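July 19, 2019

Rain again until lunch, so the walk to Plarnunwood was put off and I stayed in to finish my sums for the year. I promised myself in December that I would read the whole of my language course before summer ended, and I am now at lesson 31. There are 491 pages in the book. When I bought it I thought that was not so many. Now I understand that every page has a column of small words on the left, and the small words are the difficult ones.

My trouble today was "since" and "for". I have lived in Gesbridge for six years, I have lived in Gesbridge since the winter with the broken boiler. I can say both correctly when I sit at the table with a pencil. Then I go to the bakery and the woman asks me how long I am here, and out comes something from neither column. She understood me very well, she always does, but I was ashamed all the way up the hill.

After the lesson I wrote down the words I had heard this week and did not know: drizzle, to fetch, stale, a lodger, to put up with. The last one I like very much. In my language we have one heavy verb for it and it sounds like carrying a stone. To put up with sounds like lifting something onto a shelf. 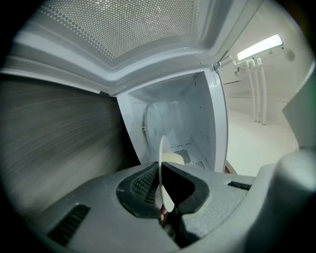 At two o'clock the rain stopped and I went down to the Pacheco reading room to change my books. They let us keep only three now, before it was five. I took back the one about the lighthouse (finished, too sad) and took a detective story which has large letters, and a thin book of letters between two sisters. I am told that letters are good for learners, as people write them as they speak. I read the first four on the bench outside, and the sisters mostly complain about the price of coal and about their brother's wife. I enjoyed it more than the lighthouse.

On the way home I tried again to think in English and not translate. It works for perhaps as long as one street. I thought: the pavement is wet, the man has a green umbrella, I must buy onions. Then came a thought about my mother's garden and at once I was back in my own language, with all the smells in it. I do not think I want to change that part.

I forgot the onions.

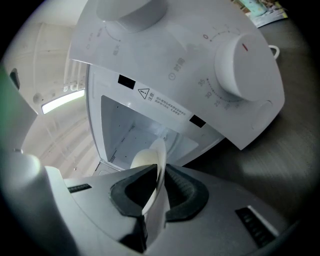

The two dials. 时间 means "time".

In the evening I counted how many words are in my notebook. It took me nearly an hour, but I wanted to know. I had hoped for 1,000 and I have passed it by a little, if I include the names of fish. I do not know what to think about the fish. I learned them in one evening for the market at Zodesitz and I have used only two -- cod and plaice -- and I still say the second one wrongly.

Tomorrow, if it is dry, Plarnunwood. I will take the sisters with me and leave the grammar book at home. I must also write to the landlord about the window, and I would like to write it without the dictionary this time. First sentence, already prepared: "I have been putting up with the draught since December." I have checked it twice in the book and I believe it is correct.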